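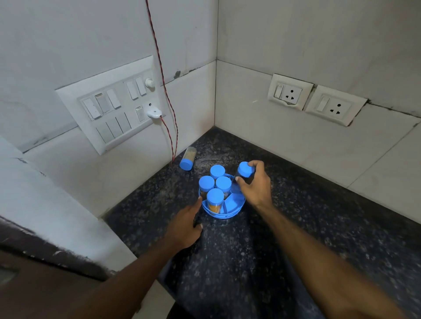
Natalia Zavala 回复说她家的孜然粉放了两年照样用，没吃出什么问题，问我上周为什么劝大家把旧香料粉清掉。

一条回复写不下，开个串慢慢说。先讲结论：放了两年的孜然粉，只要没受潮、没长虫、没霉味，吃了一般不会出事。我说的清掉，是说它没什么味道了，你得放很多才有一点孜然味，放多了又发苦发涩。

我做饭用香料比较多，早些年也是超市看到打折就买，一买一大袋。后来搬到 Vistau，厨房小，才开始认真整理。今年一月又收拾了一遍，顺手记了些东西，下面都是从那份记录里抄的。

这次一共翻出来 34 种，包括重复的。重复最多的是姜黄粉，三袋，都开了封，都用橡皮筋扎着。每次以为家里没有，就又买一袋。

我的检查办法很简单。倒一点在手心，搓一下，闻。能马上闻到的留着，要凑很近才闻到的单独放一边，闻着像纸箱或者灰的就扔。

不要直接凑到瓶口闻。瓶子里闷了很久，再淡的东西一开盖也有一股气，容易误判。辣椒粉更不要凑近闻，我有过教训，咳了半天。

整粒的和磨成粉的要分开看。整粒的孜然、芫荽籽、丁香、黑胡椒，放两三年多半还行，咬开或者碾开再闻。粉的我一般按半年到一年算，开封以后再短一点。

粉里面掉味最快的，按我自己的感觉是小豆蔻粉和芫荽籽粉。姜黄粉比较经放，颜色几乎一直在，香气早就没了，所以看颜色判断姜黄是不准的。

红椒粉反过来，看颜色有用。新鲜的是红的，放久了往砖色、褐色走。变成褐色的红椒粉炒出来有一股陈味，炖肉盖得住，拌土豆就盖不住。

干叶子类另说。干牛至、干百里香还能放，干罗勒和干香菜叶我已经不买了。后面这两样刚开封味道就淡，过几个月跟撒茶叶末差不多。

月桂叶很多人一放好几年。掰断闻一下，断口有味就还能用。没味的放进汤里也就是一片叶子。

有人私信问香料放哪里。最常见的位置是灶台边上，顺手，我以前也这么放。问题是热气和水汽都往那边走，开着锅往里抖粉的时候，蒸汽会钻进瓶口，时间长了就结块。

如果一定要放在灶台附近，就只放这一两周用得完的量，大袋的收到柜子里。做菜时先倒在小碟子或者勺子里，再下锅，瓶子不要举在锅上面。

勺子要干的。我家一半的结块都是湿勺子弄出来的，另一半是我先生弄出来的，用的也是湿勺子。

冰箱冷藏我不太推荐。拿进拿出，瓶壁会凝水。冷冻可以，前提是分小包、封紧，拿出来以后等回到室温再打开。我只冻两样：磨好的小豆蔻和别人送的大包辣椒粉。

关于玻璃瓶还是塑料盒。密封好不好比材质要紧。玻璃的不串味，好洗。塑料盒装过咖喱粉基本就归咖喱粉了，洗多少遍都有味。透明的放柜子里，别放窗台。

标签写两样就够：名字，开封月份。我试过写产地、价格、在哪家买的，坚持了三瓶就不写了。用美纹纸胶带加油性笔，洗瓶子时一撕就掉。

说说买。Vistau 这边我去得最多的是 Griva，散装香料可以自己舀，秤在柜台上，店员帮你打标签。他们补货的日子是周四，想买新到的就那天下午去。

在 Griva 买整粒孜然，我每次只要 60 克，够我家用两个月出头。第一次去的时候觉得这点量不好意思开口，后来发现前面排队的人买得更少。

粉状的我会买 Villalobos 的小袋装。他家的熏红椒粉分甜和辣两种，包装颜色很像，我拿错过两回。甜的那种做蒜香虾、拌鹰嘴豆都合适，辣的那种炖豆子放半茶匙足够。

大袋看单价确实便宜。我算过自己的账：去年十一月买的一大袋芫荽籽粉，用掉不到一半，剩下的这次扔了。便宜的那部分也跟着进了垃圾桶。

后来我的做法是，常用的几样买整粒，要用再磨；不常用的买最小包装的粉；一年用不到一次的不买，去邻居家要一勺，或者换个菜做。

磨香料的工具有人问过。我现在用的是 Ivell 的手摇磨，旧型号，调粗细靠底下一个旋钮。磨孜然、胡椒很顺，磨芫荽籽会卡壳，要来回摇。丁香和八角不要放进去，太硬，油也大，清理起来麻烦。

八角、桂皮、丁香我用石臼。先把八角掰成小瓣，桂皮掰碎，加一小撮粗盐一起捣，盐能帮着磨，也不会到处跳。盐要从菜里扣掉，不然会咸。

电动磨豆机也可以，但最好单独准备一台。拿磨过孜然的机器再磨咖啡，第二天早上你会后悔。用生米磨一遍再倒掉，能去掉大部分味道，去不干净。

整粒的先焙一下再磨，差别很大。干锅，不放油，小火，一直晃锅。孜然颜色深一点、开始冒香气就关火，马上倒出来摊在盘子里。留在锅里余温会继续烤，很快就糊。

几种香料一起焙，要分批。芫荽籽大，孜然小，同时下锅，芫荽籽刚热，孜然已经过了。我的顺序是先芫荽籽，后孜然，芥菜籽最后，而且要盖盖子，它会蹦。

焙好一定等凉透再磨，再装瓶。我有一次赶时间，热着就磨了装进去拧上盖子，第二天瓶盖里面一层水珠，整瓶都不能要了。

家里常备的一个混合，给想抄作业的人：孜然 3 份，芫荽籽 3 份，黑胡椒 1 份，小茴香 1 份，焙过磨细，再加姜黄粉半份。炒花菜、炖扁豆、抹鸡腿都用它。一次做一小瓶，一个月左右用完。

刚才有人问为什么没有辣椒。我家有小孩，辣椒单独放，吃的时候各人自己加。你们家都吃辣的话，加 1 份粗辣椒粉，焙的时候不要下，磨好再拌。

那些味道变淡但没坏的怎么处理，我也说一下。淡了的孜然粉、芫荽籽粉，下锅时用油小火炒半分钟，能救回来一点。用量加半倍，再多就不要加了，会有粉渣感。

淡了的桂皮粉拿来煮苹果。淡了的黑胡椒粒放进煮鸡汤的纱布包。月桂叶、百里香的碎末一起烤土豆。我花了三个星期把这些消耗完，家里人没提意见。

要扔的情况也列清楚：有霉味、哈喇味，能看到虫或者丝，结成硬块敲不散，瓶里有水迹。芝麻、罂粟籽、亚麻籽这种含油多的尤其要留意哈喇味，尝一粒就知道。这些不要想着炒一炒再用。

如果一瓶里发现虫，旁边的也都要打开看。柜子先用吸尘器吸缝隙，再擦干。新买回来的散装香料，我会密封好先冻几天再上架，麻烦一点，后来没再见过。

有一位读者留言，说她妈妈的做法是每年过年前把香料全部倒出来晒一遍。晒能去潮，但太阳直晒会带走香气，颜色也会褪。想去潮，放阴凉通风的地方摊开一下午就行，辣椒整只的倒是可以晒。

还有人问进口瓶上的日期怎么看。多数写的是最佳赏味期，过了只说明厂家不再保证风味。我基本按开封月份来管，包装上的日期买的时候看一眼，挑最远的拿。

整理完留下多少，前面有人催。从 34 种减到现在这些，去掉重复的、没味的，架上常用的我没再数，反正一伸手都能认出来是什么。

花费也报一下。这次补货一共花了 65，买的是孜然、芫荽籽、绿豆蔻、黑胡椒和一袋甜的熏红椒粉。绿豆蔻最贵，占了一大半。姜黄一克都没买。

绿豆蔻多说一句。买带壳的，挑颜色偏绿、壳紧的，发白开口的不要。用的时候整颗拍裂下锅，或者剥出黑籽捣碎。剥下的壳我放进茶叶罐，煮奶茶用，味道淡淡的。

回到 Natalia 的问题。你那瓶放了两年的孜然粉，今晚搓一点闻闻。再去买一小把整粒的，焙了磨一勺，两边各做半份炒土豆，分开尝。觉得差不多就继续用你的，不用听我的。

她刚刚又回我，说家里没有石臼也没有磨。用擀面杖就行，整粒放在厚一点的袋子里，排掉空气，压着来回滚。磨得粗一点，炒菜没关系。

补充一条，刚漏了：洗过的空瓶一定要干透再装。我是洗完倒扣一夜，第二天翻过来再敞口放一天。盖子里那圈垫片要抠出来擦，水最爱藏在那里。

肉豆蔻有两个人问。买整颗的，用的时候拿细擦刀擦几下，剩下的放回瓶里，能用很久。下次写奶油酱的时候会用到，到时候再讲放多少。

藏红花我不熟，家里只有一小盒，是别人给的，别来问我真假。有懂的可以在下面回，我也想看。

2026-01-25 更新：上面混合香料那条，小茴香有人买成了甜茴芹。也能吃，味道更甜一些，抹鸡腿可以，炖扁豆的话减半放。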